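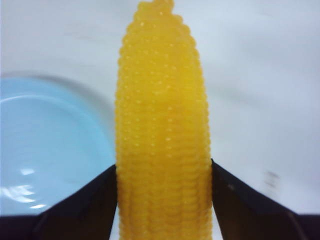
Corn on the cob, upright and very yellow.

The jury summons arrives in June, and with it the sinking feeling of having been chosen for something. In Clendine County, the pay is $10 a day. Parking at the Melier Street garage is $3 an hour, so a juror who stays through lunch has, in effect, made a donation to the state.

The rate was last raised 78 months ago – by $2. Salaried people grumble and go. Hourly workers ask to be excused, and judges, who can do arithmetic, often let them. What's left is a jury of the comfortable and the retired, deciding cases about people who are neither. A bill to match the minimum wage is waiting for a hearing. It may want to bring a book.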